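Who Gets to Listen? Our Semester With the Pruvitport Camera Records
Final report, civics research seminar
23 June 2019

I picked this topic because of a parking ticket. My cousin got one in Pruvitport last September, and the letter mentioned a license plate reader on Orozco Street. I had walked down Orozco Street my whole life and never heard of a plate reader! So when our seminar had to choose a local government question, I pushed hard for this one: who in the city can look up where your car has been, and does anyone check on them?

The city buys the system from a company called Brevus. Under the city ordinance, every search has to be logged with a name, a time and a reason. We asked for one month of that log and got 1,470 entries (as a scanned PDF, sideways, so thank you for that). Leopoldo Escobedo and I typed the whole thing into a spreadsheet over eight evenings, mostly at my aunt's place with a lot of cold pizza.
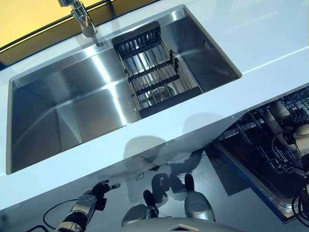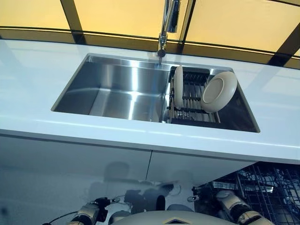 Leopoldo thought I was being too hard on the police department, and he told me so more than once while we were sorting. His view was that a blank box on a form usually means a tired officer at the end of a shift, and that we had no business calling it spying. I went back and forth on it. We ended up using the word "unexplained" in our tables, and he was fine with that.

So, the numbers. Out of all the searches, 203 had nothing in the reason column. Another 146 just said "check" or "info," and I counted those separately because the ordinance doesn't say how detailed a reason has to be. The rest gave a case number or something close to one.

The part that bugged me most was the audit. The ordinance says the city council gets a yearly report, and the clerk couldn't find one for last year. She was really nice about it — she called me back twice — but there was no report in the file.

If I did this again I'd ask for three months of logs, and I'd ask for them in September, before the clerk's office gets busy with the budget. Our spreadsheet and the request letters are in the Musis folder under our section number.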